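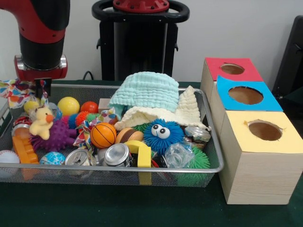
Figure 4-1. Arm at the left corner of the mesh tray, with the three receiving boxes at right.

Section 4. Safe Practice for Mixed-Object Sorting

4.1 Scope

This section sets out the rules for sorting soft, hard and irregular items from an open tray into top-opening boxes. It applies to every Trinance bench cell at the Bostcombe site. Operators must have completed the Broden induction before working under this section.

4.2 Preparing the Cell

1. Place the tray flat on the table covering. No part of the tray may overhang the table.
2. Set the receiving boxes beside the tray in a stepped row, so that each opening can be reached from above.
3. Confirm that each lid has the correct color for the sorting plan: red at the back, blue in the middle, yellow at the front.
4. Inspect the edge of each opening. Record any tearing in the cell log and replace the lid at the next scheduled stop.
5. Check that the cable at the base of the robot hangs clear of the tray and the arm's path.
6. Load the tray. Items may be piled, but the total load must not exceed 4,000 grams.

Note: Cloth may hang over the rim of the tray. Strings, ribbons and loops require the additional check in 4.4.

CAUTION: Crushed cans can have sharp edges. Wear cut-resistant gloves when loading or clearing the tray by hand.

4.3 Starting a Run

1. Move all chairs outside the marked area and confirm that no person is within reach of the arm.
2. Select program 402 on the Lambrakis controller.
3. Run the first 2 picks at reduced speed.
4. If both picks are completed without a fault, release the cell to normal speed.
5. Stop the run after 100 picks and inspect the gripper fingers for wear.

WARNING: Do not reach into the tray or a box while the arm is powered. Press the stop button and wait for the controller to show the safe state.

4.4 Items With Strings or Loops

A trailing string can catch on a lid or pull a second item out of place. Items of this type may be sorted only when the operator is present at the controller.

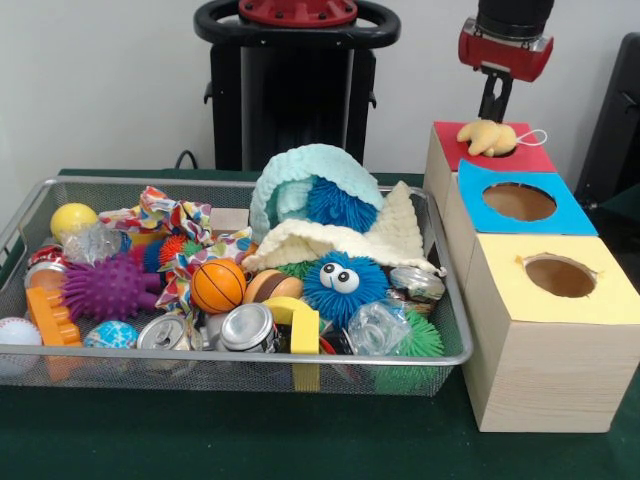

Figure 4-2. Yellow plush toy with a string loop, held by the gripper at the red-topped box.

1. Pause the arm when the item reaches the box.
2. Look for any string lying across the lid.
3. Resume at reduced speed. If the string tightens, stop the run and free it by hand in the safe state.
4. Enter the item in the cell log under "Trailing parts."

Note: Cells left loaded after the Saturday shift must be inspected again under 4.2 before the next run.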